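Search stories Search Enter keywords Go

The Night Ferry to Ruswood

My grandmother's tablecloth was the first thing I packed, and I packed it before I had even bought the ticket!

It was July, the hot kind, when the tar on the Flutness road goes soft enough to take a shoe print. I was thirty-one and I had just been told, in a very kind letter, that the bakery on Ruswood Island was mine if I still wanted it. I had wanted it since I was small enough to stand under the counter. I read the letter on the back step with my feet in a bucket of cold water, and then I read it to the cat next door, and then I went straight inside and pulled the cloth out of the bottom drawer.

The ferry left at night in those days. You stood on the pier with your bags and waited for one yellow light to come around the point, and when it did, everybody picked up their things at once, as if the boat might change its mind. I had two suitcases, a sack of flour (they have flour on Ruswood, I know, but this was my flour) and a jar of starter wrapped in a wool sock. The starter was older than me. My grandmother had fed it every day of her married life and had once turned a taxi around on the way to a wedding because she couldn't remember if she'd done it that morning.

I wish I could tell you what that crossing was like! The water was so flat that the stars were in it. There was a man asleep on a coil of rope and a woman peeling an orange in one long ribbon, and the engine made a sound like somebody humming through a comb. I sat on deck the whole way with the jar between my knees. Every so often I'd lift the lid a little and smell it, sour and sweet, like apples left in a coat pocket.

"Is that alive?" the woman with the orange asked me.

"Very," I said.

She gave me half the orange. I have never eaten a better one, and I've tried.

We came in before sunrise. The bakery was up the hill past the Daza boatyard, and I walked there in the dark with everything I owned banging against my legs. The key was where the letter said it would be, under the third flowerpot. The door stuck. I put my shoulder to it, and it gave all at once, and I fell into the smell of fifty years of bread.
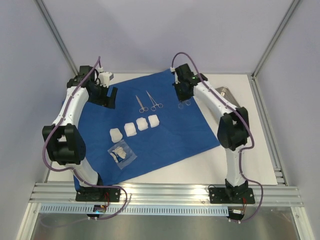
A tablecloth has to be the first thing you lay down in a new place – that was my grandmother's rule, and she'd had a great many new places. She never squared it up, either. She threw it out with both hands and left it however it fell, and hers always fell a little crooked, deep blue on a white table, one corner aimed at the wall behind and the bare white showing along the back like a strip of beach. She said a straight cloth was for guests and a crooked one was for people who lived there. So before I found the light switch, before I looked at the oven, I threw the cloth.

It landed crooked. I laughed out loud, all alone in that kitchen!

Then I lit the oven. It was a Sindico, black and squat, with a door like a bank vault, and it did not care for me one bit. It coughed. It went out. I lit it again and talked to it, the way you'd talk to a horse, and it went out again, and by then the window was turning gray and I could hear the first boats starting up down in the harbor. I had dough rising under a towel and no fire to put it in.

On the fourth try I remembered something. I must have been six, sitting under this very counter, looking at my grandmother's shoes. She had kicked the oven. It wasn't a hard kick, just a tap with the side of the foot, low down on the left, like knocking on a friend's door. I'd thought she was being funny.

I tapped it. The flame ran along the back with a whoosh and stayed!

Oh, that first batch. It was lopsided and too dark on the bottom, and one loaf had split open down the side. I loved every one of them. I carried them to the table while they were still crackling, and I stood there listening. If you have never heard bread sing as it cools, I hope you will someday – it's a tiny sound, like rain on dry leaves, and it goes on longer than you'd think.

There was a knock. A boy stood in the doorway with a coin in his fist and his hair sticking straight up.

"We smelled it," he said. Behind him on the hill were two more people in their slippers, and behind them somebody's dog.

I cut the split loaf first. I didn't have butter and I didn't have a price, so I took the boy's coin and put it under the corner of the cloth, and I gave everyone else theirs for nothing. They ate standing up, blowing on their fingers. The dog got the heel.

When they'd gone, I fed the starter, washed the one knife, and went out to look at the sea.

Posted November 29, 2019

Related stories
The Lamp at Flutness Point
Three Pears and a Letter
What the Boatyard Kept
My Aunt Learns to Swim

Contact | Copyright, all stories remain with their author | Back to top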